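The budget that wouldn't sit still

I promised a money post back in December and then kept not writing it, mostly out of embarrassment at my own spreadsheet. So, deep breath, with coffee.

For anyone new: I do the purchasing for our little robot group at Pungate. I didn't set out to be the purchasing person. Shafiq Bandara had the job before me, and when he moved over to software he handed me a folder called "orders FINAL new" and wished me luck. The folder had three tabs in it and one of them was a recipe for lentils.

The first thing I learned is that the robot is the easy line. You get a quote, you faint a bit, somebody above you signs. It's everything that comes afterward that eats you alive. Extension cords! Gripper pads! A second set of gripper pads when the first ones wear smooth! I had put down 200 dollars for "cables and misc" for the whole year, and I would like to go back and have a quiet word with the version of me who typed that.

Cables deserve a paragraph to themselves, I think. There's the overhead run, there's the stuff that goes along the floor, and then there are all the ones that plug into the power strip over by the shelves. I priced a proper ceiling track from Liapis and it came in at 2383 dollars before installation. I read the number out loud and Róisín McGrath laughed so hard she had to leave the call.

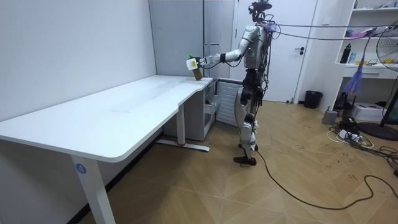 So the ceiling track is on the "next year" list, along with a decent chair for me and a new door closer. What I did order was 660 dollars' worth of longer leads and floor covers from Tirex, and I'd do that again tomorrow. Their sales guy answers emails at 7 in the morning, he sends you the actual drawing with the lengths on it, and he didn't once try to sell me a service plan. If you're buying for a small lab, get the lengths right first. Measure along the route the cable is going to take, up and over and down again, and then add more than you think. I measured in a straight line. Please learn from this.

Furniture is the other thing I got badly wrong. We want the robot handling ordinary stuff on ordinary desks – bottles, drawers, whatever people have at home – and I'd assumed ordinary stuff was basically free. It is cheap one piece at a time, sure. But then you want a spare drawer unit, and you want a desk at a different height, and Periklis Tsakiris (who plans our tasks and has very strong feelings about handles) wants four kinds of handle. I now have a line called "household" and it's bigger than the line called "tools." I never saw that coming.

Then there's the stuff we argue about. Valbona Matić thinks we should put the money into spares: extra gripper, extra joint parts, the lot, sitting in a box ready to go. Her point is that a broken wrist in a busy month costs you the month. I lean toward buying a bit less hardware and paying for more support hours. We went back and forth on this for most of an afternoon and ended up splitting it, so we have a quote out to Jiker for 2 spare grippers and a smaller support package than I wanted. Ask me in the spring who was right. (It'll be Valbona.)

And flooring! I keep being asked whether we should cover the parquet. I like the parquet, it's the nicest thing in the room, and mats slide around unless you buy the heavy ones, and the heavy ones cost more than I'd have believed for what is basically rubber. For now the money stays in the pot. I did set aside a bit for refinishing, though, which Shafiq says is the first sensible thing he's seen in that spreadsheet since he left it.

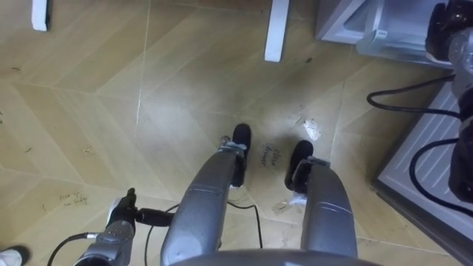
Both grippers down on the parquet, with "close drawer" written on the floor between them.

A few things I'd tell anyone starting a budget like this. Keep a separate line for shipping, and be mean about what goes in it. Ask for the lead time in writing. Don't let anyone tell you a part is "standard" until you've seen the part number. And have one person who is allowed to buy small stuff without asking – ours is Achilleas Zervas, he has a card with a low limit, and my inbox has been so much calmer ever since.

Next time I'll try to post the spreadsheet itself, once I've cleaned it up and fixed the tab where the shipping gets counted twice. The lentils are staying in. They're good, you need more cumin than it says.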